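Skesstead two-finger starter kit: a buyer's review

We spent most of last winter arguing over how to put a kitchen-task robot on a small budget, and I'm so glad we stopped arguing and ordered this one. The Skesstead kit came to $1293 with the arm mount, the black two-finger gripper and the wrist camera. We set aside another $175 for the stuff it would handle, and I'd tell anyone planning a bench like ours to write that second line into the budget from day one!

The wrist camera is my favorite part. You get both fingertips and the target in one view, and lining up on a handle is so much easier to judge that way.

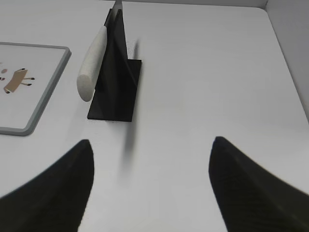 Wrist view: open fingers, white-handled knife at the black stand.

Props matter more than I expected. Buy a knife with a good long handle (the gripper needs something to hold), a stand with a flat base, and a cutting board with a raised rim. We priced boards at Usstead and Drenden and ended up with the deer one, which I love. Bananas go on the grocery bill, and you'll want plenty of them.

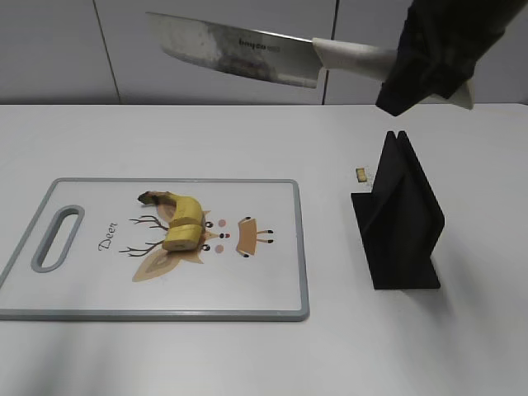
Knife in the gripper, cut banana on the deer board.

Now the gripes. The Mladenović cable set is sold separately and took some 5 weeks to reach us, so order it first. The manual skips straight past camera mounting. And please plan for a second camera off to the side, because the wrist one can't show you the whole table.

I'd still buy it again tomorrow. 4 stars out of 5, and the missing one is for the cables.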